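**Household Tasks Review – minutes**
2 August 2019, Nivthorpe

Present: Irina Munteanu (chair), Aurelia Jitaru (minutes). Apologies from Enache.

**1. Previous minutes**

Accepted. The action on Vullus licensing stays open.

**2. Soft furnishings**

Jitaru reported on the sofa task, in which two throw pillows are set against the backrest using hand-held grippers.

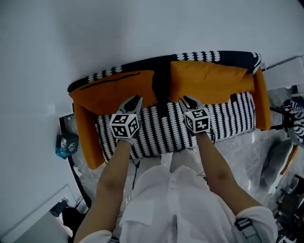 The log stands at 207 demonstrations, of which 113 passed review. Most rejections were for pillows gripped at a corner and turned over on release. Munteanu asked whether a machine could do the job unattended today. Jitaru's view was no – the policy copes with a pillow that starts upright and fails on one lying flat.

Agreed to keep the task on the "assisted" list. Straightening blankets and covers was deferred.

**3. Moving between tasks**

Atotico's draft treats each chore as a separate cell. Munteanu objected that a home or a shop floor has people walking through it and several jobs open at once.

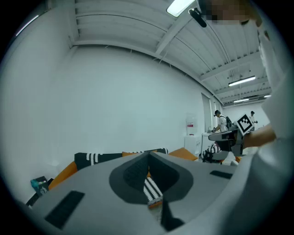 Cycle time was discussed briefly. A person is still much faster at tidying a seat, and no figure will be published until the timing method is fixed. Ticket 3406 covers this.

**4. Actions**

- Jitaru: split rejections by starting pose.
- Munteanu: reply to Atotico on section 2 of the draft.
- Enache: Vullus licensing, carried over.

Next meeting at the end of August.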